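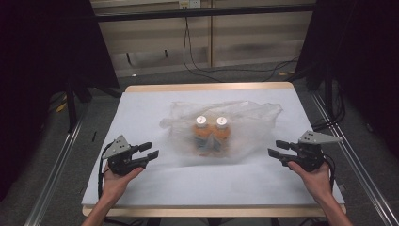
Bagging bottles so they don't leak on everything else

Juice and squash bottles are the usual cause of a sticky shopping bag. The cap gets knocked, a bit seeps out, and by the time you are home the bread has had it. A thin plastic bag round the bottles deals with most of this, and you probably have a drawer full of them already.

Tighten the caps first. Wipe the necks with a damp cloth and dry them, or the bag will stick.

Stand two bottles side by side in the bag with the caps up. Two small ones fit well. Three tend to lean, and the bag splits at the corner.

Press the air out from the bottom upwards. Leave enough film at the top for a good twist. If the bag is too full to twist, use a bigger one.

Twist the loose end and fold it under the bundle. A knot holds better, but you will end up cutting it and then the bag can't be used again. 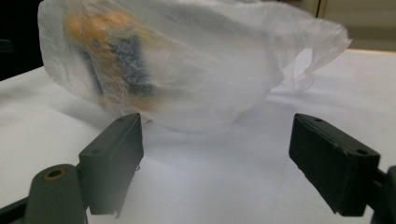
Gather the film round the contents and leave a loose tail at one end.

Do the wrapping on a pale, flat surface if you can. Drips show up straight away and you can see which bottle they came from. A white board laid over the kitchen table does fine and wipes clean with washing-up liquid.

In the car, keep the bundle upright in a box or wedge it behind the seat. We did the drive from Skallside to Trirville in January, nearly 192 miles, with the bottles packed this way, and only had one damp bag at the other end. That cap had a crack in it.

Bags can be rinsed, hung over a tap and used again. I get 10 or so trips out of one before it goes into holes. Keep them away from small children and pets.

Last updated 2019-02-19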